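# Choosing a desk, or how I lost June

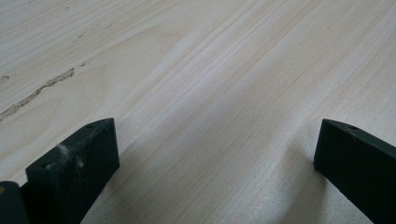
*Pale wood, grain on the diagonal.*

I have worked at the same kitchen table for five years. It has one leg shorter than the others and a folded bus timetable under it, and the timetable is so old that the bus has been withdrawn. In June I decided that a grown adult who writes for a living ought to own a desk.

The trouble with deciding to buy a desk is that you then have to have opinions about desks. I went in with one, namely that it should be flat. By the end of the first evening I was reading a long argument between two strangers about whether drawers are bad for your posture. One of them had strong feelings about knees.

My brother-in-law Cledwyn Phillips was consulted, mainly by being in the house. Cledwyn has bought everything second-hand since the nineties and regards shops as a sort of tax. He told me he could get me a desk for £35 from a solicitor's office that was closing down in town. I went to see it. It was the size of a small ferry, with green leather on top and a smell of old envelopes, and it would have fitted in my spare room provided I was happy to climb over it to reach the window. I considered this for longer than I should have.

At the other end of things there is the Griver, which costs £2,000 and goes up and down. I tried one in a showroom. You press a button and it rises with a low hum, like a hotel lift, until you are standing at it looking as if you're about to give a talk. The young man asked how it felt. I said it felt tall. He wrote something down.

Angeliki Michailidis, who I share an allotment with and who used to fit kitchens, said I was going about it backwards. Measure the room, she said, then measure yourself sitting down, then buy a board and two trestles and stop talking about it. I had been talking about it while she was trying to tie up beans, so I can see how that came out the way it did.

I did measure the room. The alcove is narrower at the back than the front, and neither end agrees with the plan the estate agent gave us. I measured myself sitting down too, although doing that alone with a metal tape is a good way to hit yourself on the chin.

Then there was the matter of finish. Oil, wax, varnish, or leave it bare and let the tea rings build up into a record of one's career. I asked Dilwyn Powell next door and he said oil, and his wife shouted wax from the hallway, and I went home.

So the budget is now £100, the bus timetable is still under the short leg, and I have written this at the kitchen table with my elbow in some marmalade. Angeliki is lending me her trestles once she's finished wallpapering the landing. She thinks another fortnight – she has found a damp patch.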